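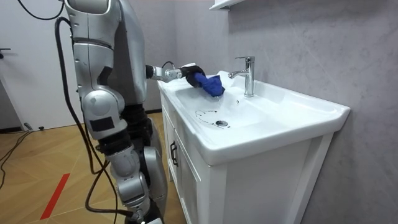
# Dridia basin-cleaning set

Reference material on wiping a bathroom sink with a cloth. Maintained by Raphaël Baudry and Kwesi Dankwa at Flindisix.

## Contents

| Item | Value |
|---|---|
| Entries | 2122 |
| Fixture | vanity with ceramic basin |
| Task | remove marks from the bowl by wiping |
| Tool | cloth |
| Subfolders | `rim/`, `bowl/` |

Each subfolder holds up to 1000 entries at full size. The remainder is in `unsorted/` and will be filed with the July update.

## Surface terms

- `rim`: flat top of the basin, including the area next to the faucet.
- `wall`: curved side of the bowl.
- `bottom`: lowest part of the bowl, up to the drain ring.
- `drain`: the ring and anything inside it.

Marks are logged as `streak`, `dot` or `mixed`. A streak that crosses from wall to bottom is logged once, under the surface that holds the longer part.

## Cloth handling

Cloths are logged as `flat`, `folded` or `crumpled`, according to their state at contact. Color is a separate field and takes the main color only.

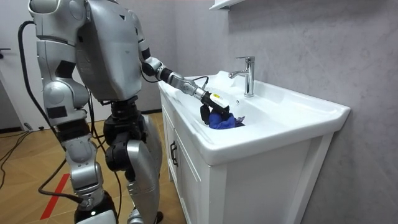 Contact labels follow the lowest surface the cloth touches. Reach over the rim does not count as rim contact. A blue cloth pressed into the bottom of the basin is therefore `bottom`, `crumpled`, `blue`, and the small purple fold at its right side goes in `notes`. Entries with two separate contact areas get two rows with the same ID.

## Known issues

- Early entries use `sink` for both rim and bowl.
- Glare on white ceramic can hide faint streaks. Check `mark_type` before filtering on it.
- The `aubert` column is left over from an older naming scheme and can be dropped.

Corrections go to Kwesi Dankwa with the entry ID and the field name.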